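The **Parnden gripper comparison** was a series of bench trials of robot end effectors carried out in 2018 at the Parnden workshop in Kalov. It compared three electric grippers on a single arm, using one set of hand tools and one wall-mounted holder layout. The trials were planned and run by the engineer Anežka Hubáček, and the results were released as a short report dated 2018-08-04. An addendum followed in November of the same year.

The comparison is mostly cited for its figures on tool return, meaning the placing of a tool back into a holder after use. Earlier tests at the workshop had measured picking only.

## Background

Parnden had used a two-finger pneumatic gripper for its deburring and light finishing cells. The gripper was either open or closed, with no positions between, and the force was set by hand at a regulator. It worked well on castings but marked thin tools and sometimes bent them. Files and blade strips were the main problem, as they had to be held near one end and lowered into a narrow clip.

Hubáček proposed replacing it with an electric gripper that could report finger position. Two outside suppliers, Mimier and Simões, each lent a unit. A third unit was built at Parnden from a linear rail and a small motor. The three were known in the report as the M, S and P grippers, and those names are used below.

## Equipment

### Arm and controller

All runs used the same six-axis arm, with the same mounting flange and the same payload settings apart from tool weight. The grippers were driven from the arm's tool connector where possible. The S gripper drew too much current on closing and was given its own supply, with a separate cable along the forearm. This cable limited wrist rotation, and the motion program was changed so that no move turned the last joint more than half a turn.

### Grippers

The M gripper had parallel fingers and the widest opening of the three. It was also the heaviest. Its fingers were thick at the tips, so it could not reach between two neighboring clips without touching one of them.

The S gripper had parallel fingers with replaceable pads. Two pad sets were tested, one smooth and one ribbed. The ribbed set held files more firmly but left marks on plastic handles.

The P gripper was the slimmest and had the shortest stroke. Its stroke was enough for every tool in the set except the largest, which was gripped by a flat on its handle.

### Camera

A small camera was fixed at the wrist for each gripper. It was used to find the holder panel at the start of a run and to check whether a tool was seated after a return. The view differed from one gripper to the next. With the M gripper the fingers covered much of the panel during the final approach, and the seating check had to be made after backing away. The P gripper left more of the panel in view — enough for the check to be made while the fingers were still near the holder.

Lighting gave more trouble than the choice of lens. Bright reflections from metal surfaces behind the panel moved as the wrist turned, and the first version of the seating check took some of them for tool edges. Exposure was then locked, and the check was limited to an area inside the panel outline.

## Method

Each gripper completed 50 cycles per tool and holder pair. A cycle consisted of an approach, a pick, a move to a waiting position, a return and a camera check. Cycles were run in blocks, with the arm stopped between blocks so that the finger pads could be wiped and the mounting bolts checked.

Counting repeats and warm-up runs, 2,782 cycles were logged. Cycles stopped by an operator were kept in the log but left out of the success rates.

A return counted as successful if the tool was fully seated and the arm had not entered a protective stop. A tool that was seated but leaning was recorded as a partial return. Partial returns were reported separately, a choice that was questioned by Mimier, whose gripper had the most of them.

Approach speed was set to 30 millimeters per second for the last part of each move. Faster approaches were tried in the warm-up runs and dropped after the M gripper struck a holder and cracked it.

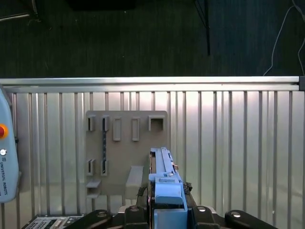 ## Results

All three grippers picked reliably once the starting positions had been taught. The differences appeared in the return step.

| Gripper | Pick | Return, open holders | Return, narrow clips |
|---|---|---|---|
| M | Good | Good | Poor |
| S, smooth pads | Fair | Good | Fair |
| S, ribbed pads | Good | Good | Fair |
| P | Good | Good | Good |

The M gripper's failures came almost entirely from finger width. The S gripper tended to let a file rotate slightly in the pads during the waiting move, so that it arrived at the clip at an angle. Slowing the wrist reduced this but did not remove it.

The P gripper had the best return rate in narrow clips. Its weak point was holding force, and the heaviest tool slipped in several cycles. The report also noted that its cable rubbed against the mounting bracket and recommended a longer loop with a fixed clamp.

## Later changes

The November addendum covered 3 changes to the P gripper: a stiffer rail, a new cable clamp and a finger pad with a shallow groove for files. A short repeat test was run on the narrow clips only. Slipping with the heaviest tool was not retested, and that tool was moved to a separate station.

Simões supplied a grooved pad for the S gripper after the report came out. It arrived too late for the addendum, and no results for it were published. The M unit was returned to Mimier and later units were sold with a choice of narrow fingertips.

## Criticism

The main criticism of the comparison is that the P gripper was designed in the same workshop as the holder panel. Hubáček acknowledged this in the report and gave the clip spacing in full so that others could repeat the test with their own layouts. A second point concerns the camera check, which was tuned on the P gripper first and then carried over to the other two — the addendum lists the settings used for each.

## See also

- End effector
- Robotic tool changer
- Machine vision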